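Why Do Your Fingers Go Wrinkly in the Bath?

You know the feeling. You've been in the tub so long that the bubbles have gone flat, and when you finally lift your hands out, your fingertips look like raisins. Or like your great-grandpa's forehead. Or like a walnut, if you stayed in for the whole of Saturday-night-sized splashing and then begged for a little more.

So what's going on in there?

For a long time, people had a simple answer. They said skin soaks up water like a sponge, and when it gets too full it puffs up and folds over on itself. It's a good guess, and a little water really does get into the top layer of your skin. But doctors noticed something odd many years ago. When a person had hurt certain nerves in their hand – nerves are the tiny threads that carry messages between your body and your brain – the fingers those nerves went to stayed smooth, even after a good long soak. A sponge doesn't need nerves, so there had to be more to the story.

Under your skin there are blood vessels, thinner than sewing thread. When your fingers have been in water for a while, your nerves send those little vessels a message, and the message says: squeeze! The vessels get narrower, so the fingertip has a bit less inside it. The skin on top stays the same size, and now there is too much of it to lie flat. Think of a grape drying out in the sun, or a pillow that has lost some stuffing.

You don't have to decide to do this. It happens by itself, the same way your heart beats while you're busy thinking about lunch.

And why would a body bother? Some scientists think wrinkles help us hold on to wet things. Look at the bottom of a rain boot or at a car tire and you'll find grooves, which give water somewhere to run away to. Wrinkly fingers may work a little like that. Not every test has come out the same way, though, so people are still looking into it, and maybe you'll be the one to settle it someday.

You can try a test at home. Put some marbles in a bowl of water and ask a grown-up to time you while you move them, one at a time, into a cup. Then soak your hands in warm water until they wrinkle, and do it all over again. Were you faster? Try it on another day with dry marbles too, and write everything down.

When you've finished, dry your hands and wait. The wrinkles will be gone before you've found your pajamas. 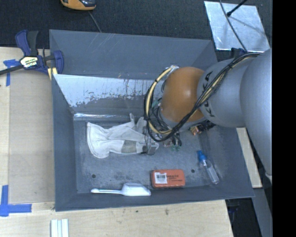

Ilham Chin: We did the marble test in the kitchen and my daughter was three seconds faster with wrinkly fingers. Her brother was slower, but he kept stopping to look at his thumbs. Do toes wrinkle for the same reason?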